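Start | Haushalt | Werkstatt | Küche | Archiv | Kontakt

Tüten, Folie, Krümel — Tipps aus der Roboter-AG 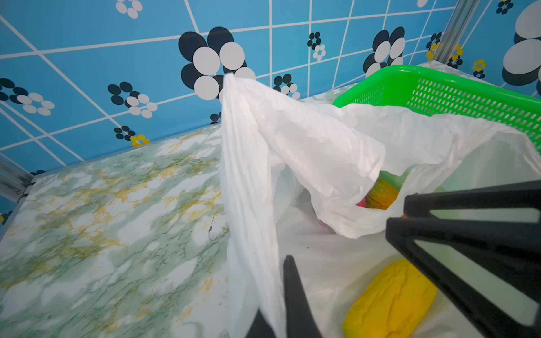

Im September haben wir in der AG mit der Aufgabe Einkaufstüte angefangen. Der Greifarm soll eine dünne Plastiktüte am Rand fassen, hochziehen und den Inhalt einzeln herausholen. Was uns bisher geholfen hat, hilft zum Teil auch in der Werkstatt zu Hause.

Tüten vorbereiten. Neue Tüten kleben zusammen. Einmal aufschütteln, zerknüllen und wieder glatt streichen, dann lässt sich der Rand leichter greifen. Nach 300 Griffen kommt eine frische Tüte dran.

Inhalt leicht halten. Schwämme und kleine Bürsten eignen sich gut, auch wenn mal etwas herunterfällt. Keine Gläser.

Tisch bekleben. Klebefolie in Marmoroptik ist billig und lässt sich abwischen. Von der Mitte nach außen mit einem Lappen andrücken, Blasen mit der Nadel anstechen. Vor jedem Durchgang abfegen — Krümel findet man sonst später im Gelenk wieder.

Wand dahinter. Tapete mit Muster bitte gerade ansetzen, bei Fliesenmuster sieht man jeden schiefen Streifen. Wir haben 6 Bahnen zugeschnitten und eine davon verdorben.

Langsam schließen. Dünne Folie reißt an den Fingerkanten. Kanten mit 1.000er Papier brechen, danach abwischen.

Für den Wettbewerb Nalumik müssen 5 Teile aus der Tüte in einen Korb. Das üben wir bis zu den Ferien.

Kategorie: Werkstatt-Tipps / Schule & Technik

Kommentare

tandmont: Geht das mit der Nadel auch bei dicker Folie? Bei mir bleiben immer Ränder stehen.

Werkbank_Sued: Vorher mit dem Föhn anwärmen, dann geht es.

gentile: Wir nehmen Müllbeutel von der Rolle, die sind noch dünner. Reißen aber schnell.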